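Moving a polling place after notices have been mailed
Sivska Residents' Help Forum – Elections and Voting

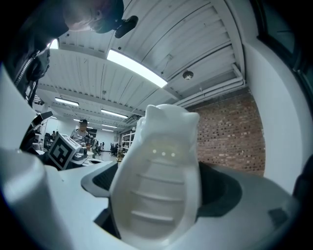

Does a change of polling place require a new notice to each voter?

Natalina Ruggiero
10/3/18
My household received a card assigning us to the Cirillo Street hall. The town website now lists the Prollesar school for Precinct 9. No second card has arrived. Is the town obliged to send one, and would a ballot cast at the old address be counted?

Severyn Tkachenko
Under the town election rules, a written notice must be mailed to every affected household no later than 22 days before the vote. If the change is made after that date, a sign at the former location is sufficient. Ballots are not accepted at the former location – voters are directed to the new one. The clerk's office can confirm your assignment by telephone.

Vittoria Grasso
Same for us in Precinct 41. Still no card.

Ferdinand Leitner
Please refer to Section 146 of the town code. Absentee ballots are not affected by the change.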